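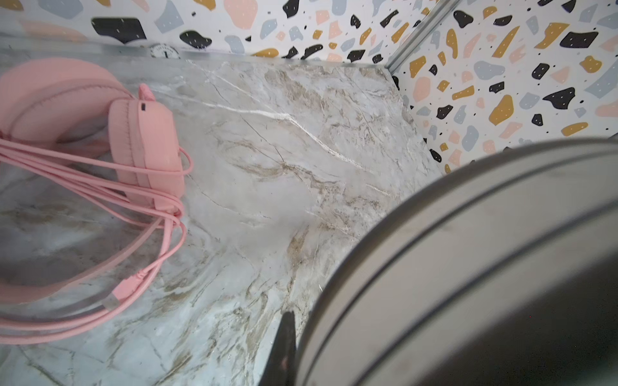 Stop Testing Home-Built Arms on Blocks

Most small two-arm builds that come out of garages and shared workshops are judged by the same demonstration. One arm picks up a block, places it in a cup or on another block, and the builder reports a success rate. I have done this myself, twice, and I now think the practice does harm. It rewards the parts of a build that were already adequate and hides the parts that fail as soon as the machine is given an ordinary household object.

My position is that a builder should put a corded object in the workspace in the first week, before the calibration is finished and before anyone is pleased with it. Over-ear headphones with a detachable cable are close to ideal. They have a rigid body, a soft surface, a shape that rolls when pushed, and a long flexible part that goes wherever the last motion left it.

What a block does not measure

A block has a known size and a small number of stable poses. If the gripper arrives a few millimeters off, the fingers center the block as they close and the error disappears from the record. A cable gives the fingers much less help. Closing on it off-center can push it out from between the fingertips or pin it against the floor. In our build, the first 53 cable attempts told us more about backlash in the wrist than a month of blocks had.

The arms were assembled at Romamau, a shared shop where Iñaki Bermúdez and I rent a bench. We called the build Helix for no good reason. On blocks it looked finished. On cables it was plainly unfinished, and the faults were mechanical. The wrist joint had play that I had measured at the bench and dismissed as acceptable. One fingertip was mounted slightly proud of the other. The jaw closed faster than the controller could react to contact, so a cable was often pushed away before the force reading changed.

None of these faults required better software. Nabila Abou Zeid, who wrote our control code, had been asked for three weeks to tune around them. She was right to object.

Build the walls before the second arm

The second opinion follows from the first. People spend the budget on arms and put them on a bare bench. I would delay the second arm and build the enclosure.

An aluminum frame with panels on three sides fixes the relation between the arm bases, the work surface and the fixed camera. Without it, every session starts with a slightly different machine. At Romamau the bench is shared, and between one evening and the next somebody always leaned on it. With the bases bolted to a rail along the front, a position taught on Monday was still usable at the end of the week.

The choice of surfaces deserves more argument than it gets. The usual advice is plain white or matte black, because segmentation is easier. I disagree with it for any machine meant to leave the shop. A kitchen counter has veins, and some of those veins are thin, dark and curved, much like a cord at low resolution. We used a marble pattern for the floor and terrazzo for the walls. Detection got worse immediately, and it stayed worse until we had collected 2,000 labeled frames against those patterns. The detector trained on the plain surface had been using contrast as a substitute for shape, and we would have found this out later at greater cost.

Eusebio Prieto, whose own build uses a white sheet, considers this self-inflicted difficulty. His detector works and ours took longer. My reply is that his has been tested against a sheet.

Two arms, one cord

The case for a second arm is real, but it should be made by the task. A single arm can lift headphones without much trouble. It cannot reliably straighten a cord, because pulling on one end moves the headphones as well. Someone has to hold the other side. Once a cord is in the workspace, the need for coordination appears in a form that can be specified: one gripper holds a strand, the other approaches the body, and neither may cross the slack between them.

The wiring of the arms themselves then becomes part of the problem. A conduit that loops outside the links needs enough slack for full travel, and that slack takes up space. We lost nearly a full evening to a planner that knew the shape of every link and had no representation of the hose beside them. Route the conduit first, run each joint to its limits, and only then write down the collision volumes.

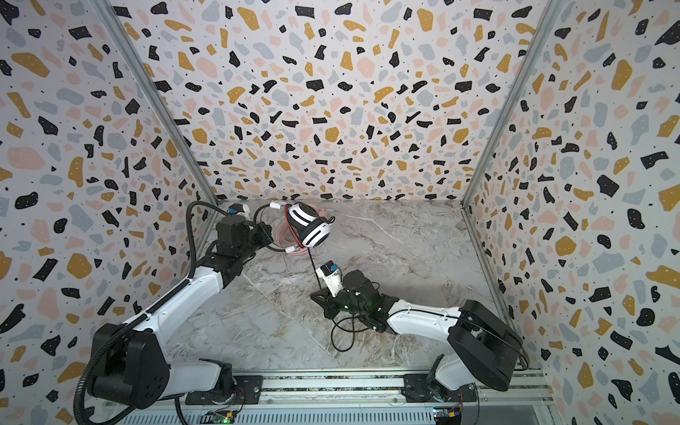
What to report

A success rate on a cord task is still a weak number if the cord is laid out neatly by hand before each run. I would ask for three things in any build log.

State how the object was reset. We drop the coil from 15 centimeters and leave it as it lands. A carefully arranged coil is a different and easier task.

Record the failures by cause. "Missed grasp" is too broad to act on. We separate slip, pinch against the floor, wrong strand, and body dragged by the cord. The last of these was our most common failure, and it would never have occurred with a block.

Report interventions. If a hand entered the enclosure, the run is over. Tatsuya Takeda argued for allowing 2 corrections per run on the grounds that a beginner needs some encouragement. I would keep the corrections in the practice sessions and out of the table.

The objection about cost

The strongest objection is that this discourages people. A first build that fails all evening is easily abandoned, and a stacked block keeps the builder interested long enough to learn. I accept that. Stack the block, confirm that the motors turn in the right direction, and take an hour to enjoy it. Then put the headphones in with the cable attached, and leave the wrist cover off, as the screws behind it will need attention.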